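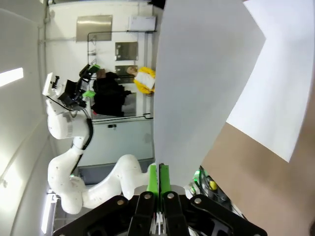

Incidencia: la ficha de Teun Van Loon mezcla al actor con su personaje
Producto: Ilero, base de datos de series y concursos
Sección: Fichas de personas
Abierta por: Karlijn Koster
Fecha de apertura: 8 de junio de 2021
Prioridad solicitada: alta
Prioridad asignada: normal
Estado: resuelta con observaciones

Descripción de la usuaria

Hola. Llevo la página de seguidores de Teun Van Loon y soy editora registrada en Ilero. Desde esta mañana, la ficha de Teun dice que es viudo, que ha estado en la cárcel por desfalco y que tiene una hermana gemela que perdió la memoria en un balneario. Todo eso le pasó al doctor Lucas, que es el personaje que interpreta en Vundness. Teun está soltero, estudió magisterio y, que yo sepa, no ha desfalcado nada.

Además, en el apartado «Pareja» figura el premio Alaoui al mejor actor revelación. Entiendo que le tiene cariño, pero creo que es un error.

Más cosas que he visto:

En «Concursos» aparece que ganó la edición de enero de Rastanon. No la ganó. Lo eliminaron en la segunda gala, bailando un tango que las seguidoras preferimos no comentar.

En «Familia» sale dos veces su prima, una como prima y otra como coprotagonista. Su prima es dentista y no ha salido en televisión.

En «Biografía» hay una frase que dice: «Teun Van Loon juega al bádminton. Le gusta jugar al bádminton. Durante sus estudios jugó al bádminton». Las tres afirmaciones son ciertas, pero con una bastaba.

He intentado corregirlo yo misma. Le doy a Guardar, sale el aviso verde de «Cambios guardados» y, cuando recargo, Teun vuelve a ser viudo.

Pasos para reproducirlo

Entrar en Ilero con cuenta de editora. Abrir la ficha de Teun Van Loon. Cambiar «Estado civil» de «Viudo» a «Soltero». Guardar. Recargar. Dar el pésame.

Primera respuesta de soporte

Hola, Karlijn:

Gracias por escribirnos. ¿Has probado a vaciar la caché del navegador y volver a entrar? En muchos casos los datos antiguos se quedan guardados en el equipo y se muestran aunque la ficha ya esté corregida. Prueba también desde otro navegador y cuéntanos.

Un saludo.

Respuesta de la usuaria

He vaciado la caché. He probado en otro navegador, en el móvil y en el ordenador de mi madre, que ahora me pregunta por el desfalco cada vez que llamo. Sigue viudo en todos.

He mirado el historial de cambios de la ficha, por si ayuda. Mis ediciones están ahí, con mi nombre. Justo después de cada una hay otra, firmada por «importador», que lo deja todo como estaba. Le he ganado la posición seis veces y me la ha quitado las seis. No duerme y yo sí, así que no lo veo equilibrado.

Segunda respuesta de soporte

Hola otra vez:

El detalle del historial nos sirve mucho y te pido disculpas por lo de la caché, que es lo primero que preguntamos siempre y a veces hasta funciona. Paso la incidencia al equipo de datos. Mientras tanto, por favor, no edites la ficha: cada cambio tuyo despierta al importador y genera una fila nueva.

Nota interna del equipo de datos (visible para la usuaria por error; la dejamos, que ya la ha leído)

Reproducido en pruebas. El importador recoge las fichas de reparto que nos manda la productora de Vundness. Hasta ahora traían dos bloques, uno para la persona y otro para el personaje, separados por una línea en blanco. En el último envío alguien quitó la línea en blanco, suponemos que por estética. El importador lee de corrido, ve el nombre de Teun Van Loon arriba y le adjudica todo lo que viene detrás: la viudez, la cárcel, la gemela y el balneario.

Lo del premio en «Pareja» es otro problema. En el archivo, la columna de galardones va una posición desplazada para quien tenga apellido compuesto. «Van» cuenta como apellido y «Loon» ocupa la casilla siguiente, con lo que el resto se corre un lugar. Teun está emparejado con el Alaoui y su pareja anterior consta como «lugar de nacimiento».

Alcance: Vundness tiene 105 capítulos emitidos y un reparto generoso. Afectadas 87 fichas. Entre ellas hay una actriz de nueve años con dos divorcios y un señor que hacía de cadáver en el capítulo piloto y al que hemos dado de baja por fallecimiento. Ha escrito él mismo, muy amable.

Lo de Rastanon no viene de la productora. Alguien marcó como «ganador» a todo el que llegó a bailar, porque el desplegable solo ofrecía «ganador» y «jurado». Falta la opción «participante» – lleva pedida desde enero.

Tercera respuesta de soporte

Hola, Karlijn:

Ya tenemos localizado el origen. Son tres fallos distintos que han coincidido en la misma ficha, así que no te falta razón al decir que Teun salía perjudicado. Te resumo lo que hemos hecho.

Hemos parado el importador para las fichas de Vundness. Las ediciones manuales vuelven a respetarse.

Hemos recuperado la copia del viernes anterior al envío en todas las fichas afectadas. Las correcciones que hiciste después de esa copia hay que repetirlas a mano, lo siento.

Hemos añadido al lector una lista de partículas de apellido para que «Van», «De» y compañía no ocupen casilla propia.

Hemos incorporado la opción «participante» al desplegable de concursos. De momento solo se ve en español, y en la versión inglesa aparece como «texto pendiente 4». Está avisado.

¿Nos confirmas que lo ves bien?

Respuesta de la usuaria

Lo veo mejor. Teun ya es soltero, ya no tiene antecedentes y la gemela ha desaparecido, cosa que en Vundness también ocurre cada dos temporadas.

Quedan detalles:

La prima sigue saliendo dos veces. Ahora las dos como prima, y eso es un avance, aunque la segunda lleva la foto de la coprotagonista.

El premio Alaoui está en «Premios», donde debe, pero el año ha desaparecido y pone «pendiente». Lo tiene en la estantería, pendiente no está.

En Rastanon pone ya «participante». Una seguidora me ha escrito para protestar, porque llevaba toda la semana presumiendo de la victoria en el trabajo. Le he dicho que os escriba a vosotros.

Lo del bádminton sigue tres veces.

Cuarta respuesta de soporte

Hola:

La prima duplicada venía de una edición antigua, anterior a todo esto. Había dos personas con el mismo nombre de pila y alguien las fusionó a medias. Hemos borrado la segunda entrada y devuelto la foto a su dueña. Como la prima no trabaja en televisión, su nombre tampoco debería ser público, así que ahora la ficha solo dice «una prima».

El año del premio lo puedes rellenar tú, con enlace a la fuente. El campo pide la gala y no la temporada, que suele ser donde la gente tropieza.

Sobre el bádminton: la biografía es texto libre y soporte no edita textos libres. Hemos mirado el historial y las tres frases son de tres editores distintos, añadidas en años distintos y aprobadas todas por moderación. Ninguno leyó la anterior, por lo que parece. Si quieres proponer una redacción única, el botón es «Sugerir cambio», al pie del párrafo.

Respuesta de la usuaria

He puesto el año. He sugerido el cambio. Me ha contestado el sistema que mi propuesta elimina información contrastada y que tiene que revisarla un segundo moderador.

Mi texto decía: «Jugó al bádminton durante sus estudios y sigue practicándolo».

Última respuesta de soporte

Lo he pasado a moderación con una nota, a ver si lo miran esta semana. Por nuestra parte damos por corregidos los datos y cerramos la incidencia. Si el importador vuelve a tocar la ficha, responde a este mismo hilo y se reabrirá sola, sin tener que contar lo del balneario desde el principio.

Para otros editores que lleguen aquí buscando

Si tu actor aparece con la vida de su personaje, mira primero el historial de la ficha. Cuando la última edición la firma «importador», no sirve de nada volver a guardar: abre una incidencia, indica la serie y pega el enlace al historial. Cuando la firma una persona, habla con esa persona. Suele ser menos cabezota, con excepciones que tenemos identificadas.

Si lo que falla es un premio o una pareja en la casilla que no toca, comprueba si el apellido lleva partícula. Las fichas editadas antes del arreglo no se corrigen solas. Hay que abrirlas en modo edición y guardar una vez, aunque no se cambie nada.

Los fallecimientos van por otro formulario, el de «Datos sensibles», y se atienden el mismo día. El señor del capítulo piloto ya figura como vivo.

Actividad posterior

Moderación ha aceptado el cambio en la biografía.

Un editor ha añadido al final del párrafo: «También juega al bádminton».

Incidencia reabierta por Karlijn Koster.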